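Kocht Elaheh Alipour heute noch nach den Heften ihrer Großmutter? »Selten«, sagt sie und zieht die Mundwinkel herunter. »Die Mengen stimmen hinten und vorne nicht.« Das ist ein überraschender Satz für jemanden, dessen Buch über die Mazandarani-Küche gerade als Bewahrung eines Erbes beworben wird.

Mit dem Wort Erbe kann sie wenig anfangen. 746 Rezepte hat sie für das Buch gesammelt, gedruckt wurden davon 10. Der Rest sei doppelt, unbrauchbar oder aus Zeitschriften abgeschrieben. »Die Leute schwören, das Gericht sei seit Generationen in der Familie. Dann finde ich es Wort für Wort auf der Rückseite einer Reispackung.«

Ob das nicht etwas hart sei? Sie überlegt kurz. »Hart wäre es, wenn ich die Namen dazuschreiben würde.«
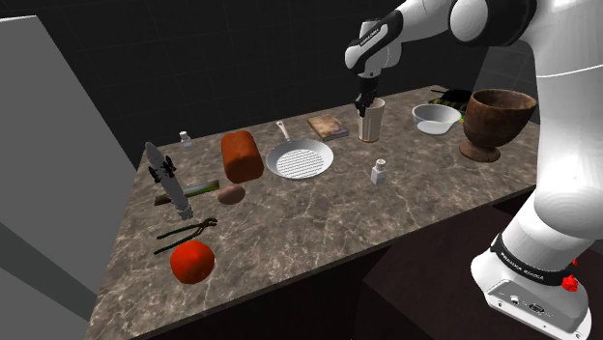 Marmoroptik auf der Arbeitsplatte, dazu Lebensmittel und Küchenutensilien.

Ihr Verlag Cletbridge hätte gern mehr Gefühl gehabt, ein Kapitel über die Kindheit etwa, mit Granatapfelbaum. Alipour lehnte ab. Es gab keinen Baum, es gab einen Parkplatz. Stattdessen steht nun auf Seite eins eine Warnung vor zu langen Kochzeiten, und die liest sich ziemlich schlecht gelaunt.

Widerspruch kommt von Ettore Colombo, der das Buch lektoriert hat und am Dienstag mit am Tisch sitzt. »Ein Rezept darf abgeschrieben sein und trotzdem zur Familie gehören«, meint er. Seine eigene Mutter habe ihr Risotto aus einem Prospekt gehabt, gestritten werde darüber bis heute. Alipour winkt ab — das sei Nostalgie mit Käse.

Und die Walnusssoße mit Granatapfelsirup, die alle für uralt halten? »Alt ist sie sicher. Aber wie alt, das weiß ich nicht, und die anderen wissen es auch nicht.« Sie misstraut vor allem den genauen Mengen. Wer früher nach Augenmaß gekocht habe, könne schlecht 725 Gramm Hühnerfleisch hinterlassen haben.

Ein zweiter Band ist im Gespräch, unterschrieben hat sie noch nichts. Colombo möchte gern im März anfangen. Alipour will erst wissen, wer diesmal die Reispackungen liest.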